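May, evening

Got the table cleared at last. It took most of the time after supper.

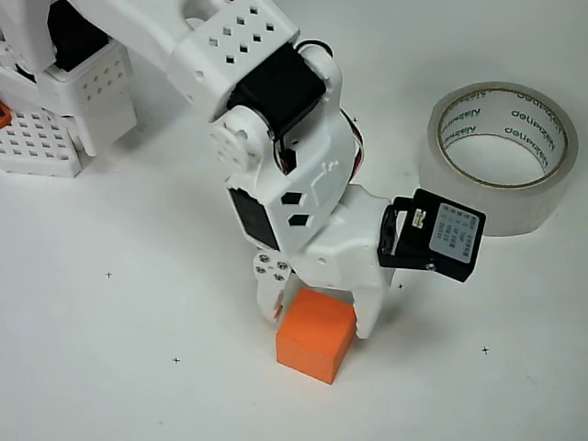 The orange cube on the white table.

The two boxes from the Damton move went up on the shelf in the hall closet. I opened the first one and found mostly paper – the Bjarnason manuals, a stack of receipts, the warranty card for the old lamp. Kept the manuals and the card and recycled the rest. The second box I taped shut again without looking through it. It has 311 written on the side in marker, the old apartment number, so I will know it when I see it.

Wiped the table down with warm water and a little dish soap. There was a ring from a mug near one corner that needed baking soda. White shows everything, but I still like it better than the brown one we had before.

I like the cube. It is small and plain and the color is good against the white. I would like a blue one to go with it, and maybe a green. Fudadero sells them but the shipping costs more than the blocks do, so I will wait until I need something else from there.

Still to do: the drawer with the batteries, the window sill, and the puzzle from Dirnari – 1,000 pieces, and I want to check they are all there before I give it away.

Bed by ten. Back is a little sore from the boxes.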